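Utinau Adult Reading Program
Progress report to the Drendel Fund
2025-09-13

Summary

The program is running at both sites, Utinau and Nelilau. Enrollment is above what we planned, attendance is close to plan, and the tutor training is behind. Spending is within budget except for printing. No change to the end date is requested.

Enrollment and attendance

We have 155 learners on the rolls. Of these, 71 joined after the spring break, most of them at Nelilau, where the evening class was moved to the school building next to the bus stop. Before the move the class met across the river and people who worked late shifts could not get there in time.

Attendance drops in the weeks when the packing plants are hiring. We knew this from the pilot and planned for it with shorter lessons that can be taken in any order. Learners who miss a week are given the worksheet and a phone call. The calls take more staff time than we expected, and we have moved some hours from the front desk to cover them.

Childcare is still a gap at Utinau. The room we had been promised was given to another group, and parents of small children have been coming on alternate nights.

Materials

The Kivi workbook is now in its second printing. The first printing had the answer pages bound into the middle of the book and the type in the last unit was too small for older readers. Both have been fixed. The unit on forms — job applications, leases, school letters — has been made longer at the request of learners, and the unit on poetry has been cut to two pages.

Printing cost more than the budget line allowed. Paper prices went up between the quote and the order. The difference was covered from the travel line, as permitted under the grant letter, and the revised budget is attached. 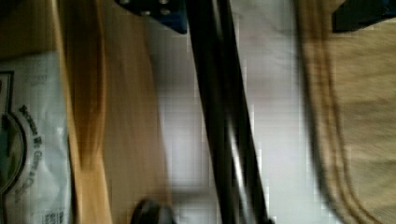 One Nelilau learner wrote on the feedback form that the new unit on leases was the first part of the book she had used outside class, and that she would like the same kind of lesson on medical bills. She also asked for more time on spelling and less on reading out loud in front of the group. We have heard the second request at Utinau as well. Reading out loud is now done in pairs at both sites, and a draft lesson on medical bills is being tried with the advanced group.

Tutor training

Training was to be finished by now. It has been held for 7 of the tutors, and 2 sessions remain. The delay came from the storm closure, when the trainer could not travel, and from a clash with the end of the school term. Tutors who have not been trained are working beside one who has, so no class has been canceled.

Assessment

The entry test has been given to all learners who joined before the end of August. Scores for later arrivals will be in the next report. We plan to use the shorter form of the test at the midpoint. The long form took up a full evening, and several people left before the end of it.

Next period

The remaining training sessions will be held later in September. We will also sign the room agreement for Nelilau, which is waiting on an insurance certificate, and keep looking for a childcare room at Utinau — the library has offered its back room for two evenings a week, with a decision due after its board meets.

We ask the Fund to confirm that the transfer from the travel line is acceptable as reported. Receipts for printing and room rental are in the attached folder.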